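Search this site
Search
Print this page | E-mail this page

Maltbridge cell: progress report to the Jita fund
Jun 9, 2023

The arm has been back in service since April. Man-lok Lam replaced the wrist seal and both fingertip pads, then reset the joint zeros. Pads are now changed every 3,000 cycles – the old ones had gone well past that and were slipping.

Raffaele Sorrentino rebuilt the simulation model so new settings can be tried there first. He ran 300 test grasps with the corrected gripper offset and 212 met the placement limit. Most of the misses came from one bad approach height, and he is working on that now. 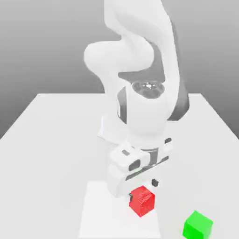

Source: Gresturon project, simulation render

In the model the red cube lies on the pale mat, between the gripper fingers, and the green one is on the table off the mat. The same layout will be used on the real cell.

Still open: the spare cable set from Qudah has not arrived. We have 12 pads in stock and do not need more this quarter. Grease check and backup of the controller settings are done.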